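Keeping Hestusia on its feet: a talk with the technician who looks after a campus walking robot

The technician came to the door with a torque wrench in one hand and a mug in the other, and it was a good while before either was put down. The job, at a small firm called Mondent, is to look after one machine, a walking robot by the name of Hestusia, which goes out across the campus pavement on most fair mornings (and a few that aren't so fair) and comes back needing a wipe, a charge and a careful listen.

"People think the walking is the hard part, and I suppose it was, once," the technician told me. "For me the hard part is the joints between the slabs. Every seam is a tiny knock, and all those knocks end up in the knees, bless them."
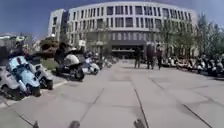
Bisht, reached by phone, disagreed a little, saying that grit does more harm than any seam and that a clean machine will forgive a rough floor for years. The technician laughed when I passed this on, and admitted that the first thing done after every outing is still the brushing of the leg seals.

The routine itself is kept on a card taped inside the lid of the toolbox. The battery comes out first, then the seals are brushed, then each leg is swung by hand through its full range, slowly, with the workshop radio turned off. After 60 miles of walking the foot pads are changed, all of them together, even if one still looks lovely.

"I used to keep the good ones in a drawer," I was told. "Then the robot would lean, ever so slightly, and I'd spend an afternoon hunting through the software for it!"

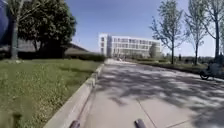

Light, shade and the front camera

We got on to the camera next, and here the tea was finally abandoned. Shadows are a worry, because a dark patch can pass for a hole if the exposure is set badly. Mondent uses a mount made by a little workshop called Amico, and its 5 screws are checked before each walk and marked with a dab of paint, so that a turned one shows up straight away.

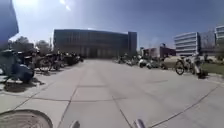 "Glare is the other thing," the technician went on. "I clean the lens cover with a soft cloth and plain water, and I never let anyone near it with a sleeve. Then I run the calibration board past it, 23 poses, and I do grumble, but I do them all."

The worst repair so far came in December, when a hip motor began to whine. It had done over 1,000 hours, and the bearing was simply tired. Getting at it meant taking off half the body shell and finding a bench large enough to lay everything out in order.

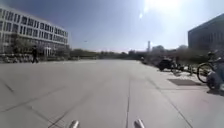 Out on the plaza in bright sun, with the white building to the left.

I asked whether a spare machine might make life easier. "Oh, I'd only have two to fuss over," came the answer, and with that the wrench was picked up again, as the left rear knee was waiting.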